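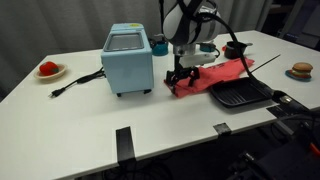
Humidwood Household Textile Care Records
Data card, version 2

Summary
This collection holds 1,603 written records on how households wash, dry, fold and store everyday clothing and linens. It was prepared by the Humidwood Textile Archive with support from the Favavine Fund. Last revised 9 Feb 2025.
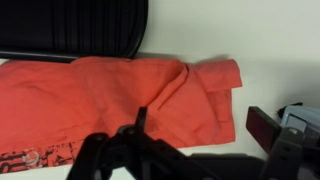
Contents
Each record covers one item and lists its fiber content, color group, age in years, washing method and storage place. Color groups are assigned by the respondent from a printed chart. A folded piece of fabric in coral orange, for instance, is entered under "orange" and not under "red" or "pink." Condition is entered separately.

Collection
Respondents kept a laundry diary through September. Paper diaries were returned by mail and entered twice by different staff. Where the two entries disagreed, the paper copy was taken as final. Of the full set, 822 records include a second diary page on ironing and mending.
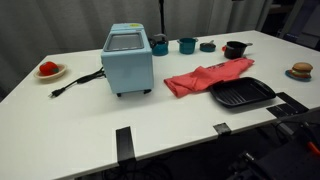
Diaries with fewer than two completed weeks were set aside and do not appear in the release. Street names and household names were removed before entry.

Files
records.csv: one row per item
mending.csv: second diary pages
codes.txt: fiber, color and storage codes
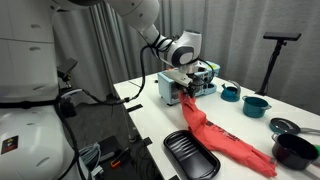
Crumpled coral-red cloth with dark printed lettering.

Known limits
Wool and silk are thinly covered. Storage codes follow the Wundell list, which has no entry for shared closets; such items are coded 300. Washing temperatures were reported by respondents and were not measured.

Terms of use
The records may be used for teaching and research with credit to the Archive. Corrections should be sent in writing to the Cheng Reading Room, with the record number stated.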